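3.2 Setting and counter items

Kitchens were not standardized. Households in the Magagula sample kept whatever they already owned, and we logged appliances on the first visit (March) using the Ollico inventory sheet. Total items logged, 3,037. Of these 248 were coded as "daily rice equipment", meaning cooker, rinsing bowl, scoop, storage tin. Coding by Dineo Gumede, second pass by the author.

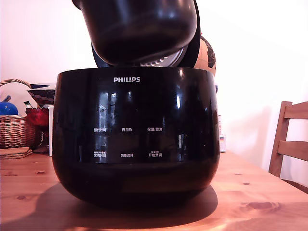

Figure 4. Rice cooker and other items on a shared table.

Storage was the weak point of the sheet. It assumes a cooker lives in a cabinet or on a counter and has no box for a table used for other things too. Plenty of ours were like that: cooker on the pine table with a wicker basket and a red glass piece next to it, a globe behind. We added a code, "mixed surface", halfway thru and went back over the earlier sheets. Agreement on the new code was acceptable, see Colel scale in the appendix.

3.3 Controls and labels

Label language was recorded seperately from the language spoken at home. The two did not always match. Participants were asked which buttons they use and which they skip, no prompting.
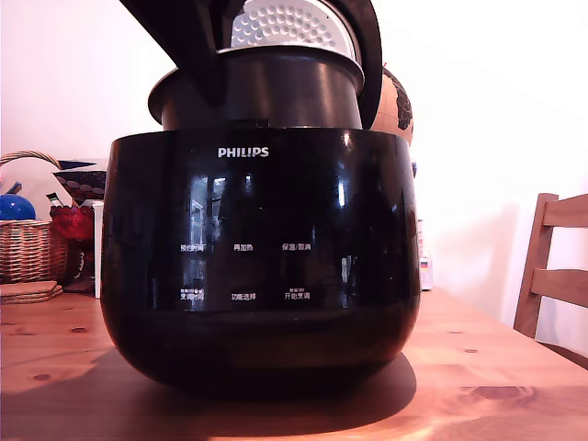
Preset time was the function most often skipped in interviews. Start and keep warm, used by nearly everyone. Layout matters here, we think. On a panel with six labels in two rows of three, the preset label (预约时间) is top left and start is bottom right, all in the same small white print. Several older participants said they go by position and don't read the print at all. Not tested further. The Skonix follow-up survey (757 returns) asks this directly.

3.4 Bowls and rinsing

Rinsing was harder to code than cooking. Bowls move around, get stacked, get used for 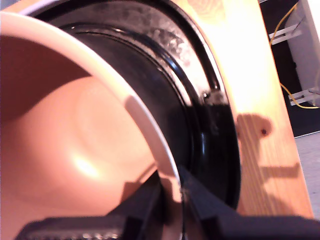 vegetables or fruit in between, and the sheet wants one purpose per item. We allowed two. Plastic bowls were coded by main use as stated by the participant, size by eye only (small, medium, large). Nesting was noted where seen but left out of the analysis, too few clear cases.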